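Bench notebook, suture pads
10 October 2025
Initials AM (Adi Mangundap)

Picking up from the June entry, where I said I'd stop complaining about the pink pads until we had a proper run of stitches to look at. We have stitches to look at. I'm going to complain a little more.

The Plomton sheet says their pad "behaves like tissue." Like which tissue, and under what load? I wrote to ask and got the same sheet back with a different cover page. It does shine like tissue under the lamp, which sells pads, I suppose. What I care about is whether a bite taken close to the cut will hold when the knot comes down, and a shiny surface tells me nothing about that.

Same routine as before. Mat dark and crumpled behind the pad so the edge reads clearly, one straight shallow cut, red fluid in the cut, black braided thread. I still think the red is for show. It creeps into the fine creases and then you can't tell a cut edge from a stain, and people start placing bites by the color. Engelbrecht likes it because trainees take it more seriously. Maybe. I'd like to see a bench session without it before I believe that.

Cut, thread and knots on the pink pad:
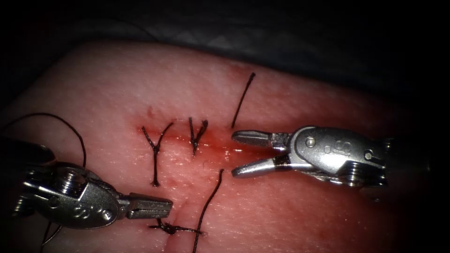
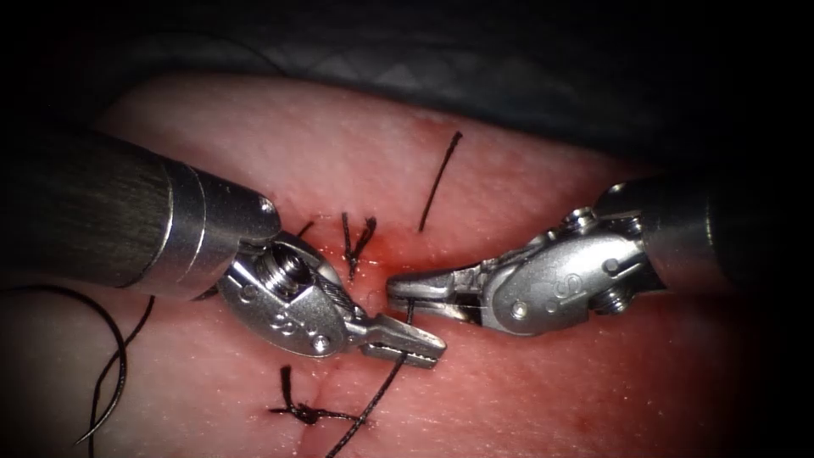
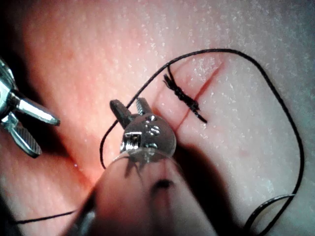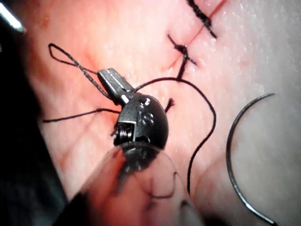
On thread. The Brudilus spool was marked as low fray and I don't buy it. Cut ends of a braid open up, they always have, and trimming with fresh blades only makes it neater for a while. My real gripe is slack. Leave too long a strand after a knot and it wanders all over the pad, loops back on itself, and the next throw picks up a loop you didn't want. Everyone says leave plenty. I say leave what the next stitch needs plus a hand's width and see if anything bad comes of it. Will try.

On knots. A knot that sits along the line of the cut looks tidy and gets praised. I'm not sure it should. For closing a cut I was taught to lay the knot off to one side so it isn't pressing on the join, and I haven't heard a good argument for doing otherwise on a pad. Adding a column to the log for knot position. If it makes no difference to the pull test I will write that down too.

On the pull test itself: pad lot 1419, spring scale, two pulls. Two pulls is not a result. The first gave way at the pad and the second slipped at the knot, so they didn't even fail the same way, and I notice the summary that went over to Grarkbridge already says "consistent." Please take that word out. I'd want a good deal more than two before using it, all from one lot, with the same person tying.

Also, the running count on the whiteboard says 148 stitches since June. I went through the log and can't get to that number unless the practice throws with no bite are counted as stitches. They shouldn't be. Whoever keeps the board, come and find me and we'll agree on what a stitch is.

Lamp: hot spot in the middle of the pad, dark at the corners. Fine for the middle of the cut and poor for the ends, where most of my bad bites are. Before buying the second lamp that everyone wants, try raising the one we have.

To do
Ask Plomton for load numbers again, by phone this time
One session with no red
Short tails, knots to the side, same thread
Old pads out of the drawer, half of them have no lot written on the back
New blades for the scissors

Leaving the spool out on the bench. Don't put it back in the box, the end is taped and I'll lose it again.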